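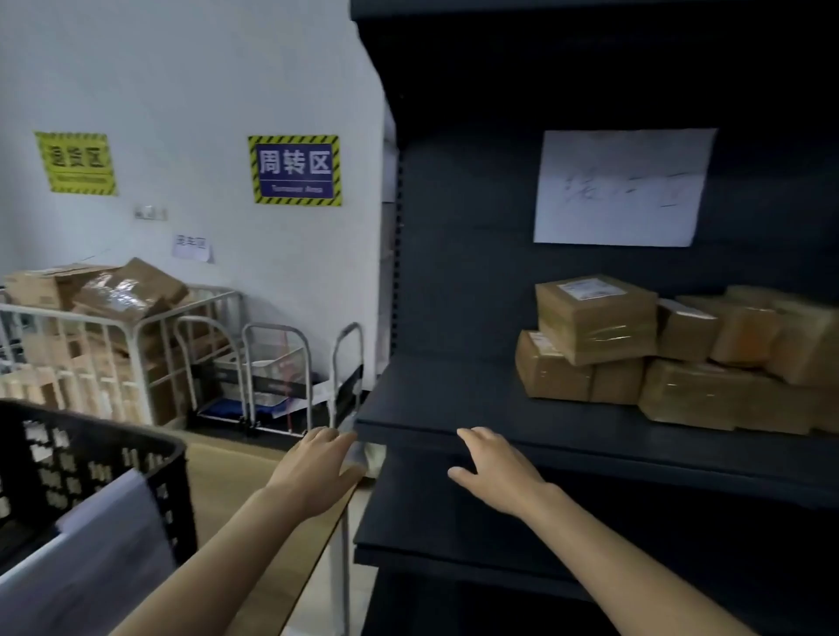
Is the lake at Waltovby freezing later than it used to? It is, by the record kept at the pump house, and the gap between the old freeze dates and the new ones has gotten wide enough that people in town plan around it.

Aroha Ruawai has kept that record for a good chunk of her working life. Took it over from the man before her, who took it from the man before him. She talks fast and drives faster, and most of this was said in her truck.

"People want one number," she says. "Give me the number, how bad is it. I give them the book instead. Read the book."

The book is a ledger, green cover, one line a year. Date of first full ice, date of breakup, a remark if the keeper felt like it. The remarks are the best part. "Geese confused." "Snow on top, could not see." One year just says "mud."

Last winter the lake held full ice for 67 days. Her line for it was short. "I wrote 'soft.' You could feel it was soft. I walked out with the auger and walked back again, didn't like it."

The rule in town is that trucks stay off until the ice passes a test hole check at 3 spots. Used to be a formality. Now the check gets put off, then put off again, and the ice road to the Londetti side opens late or not at all. When it stays shut the drive is 40 miles around by the highway.

Flynn Trevaskis runs the feed store over there and he's the one who feels it. "I order hay like the road's not coming," he says. "If it comes, great, I look like an idiot with a full barn. Fine by me."

He's less sure than Ruawai what to make of it all. His father told him about thin years too, one so bad they lost a sled through it. "So there's always been bad ones. What there hasn't been is this many in a row, I'll give her that."

Ruawai doesn't argue when I pass that along. Shrugs. "He's right, there were always bad ones. They're in the book. Go look how far apart they are."

Summer is the other half of it, and she gets to that without being asked. Last August the shallow end by Sung Creek went green and stayed green. Swimming was closed. The smell got into the trucks, into the laundry. Warm water sits longer when the ice goes early, she says, and the weeds get a head start.

Does she think the town is doing enough? Long pause, for her. "They bought a new thermometer." Then she laughs. "No, it's a good thermometer. I asked for it. I'd like a second one out at Jisance Point where its deeper, because one spot on a lake is one spot."

She'd also like the old ledgers copied before the damp gets them. The record goes back 100 years, and the first volumes are in pencil. Some pages you have to tilt to the window. She has started typing them up at night, a few pages at a go, and keeps getting stuck on one keeper's handwriting. His sevens look like ones. That matters when it's a date.

Trevaskis has offered his daughter's help with the typing. Ruawai says she'll take it, if the kid can read cursive.

We're back at the pump house by then. The lake was open water along the near shore, gray ice farther out, and a line between them you could of drawn with a ruler. She got out, looked at it for a minute, went in and wrote something down. I asked what. She turned the book around.

"4/2/19. Wind from south. Going."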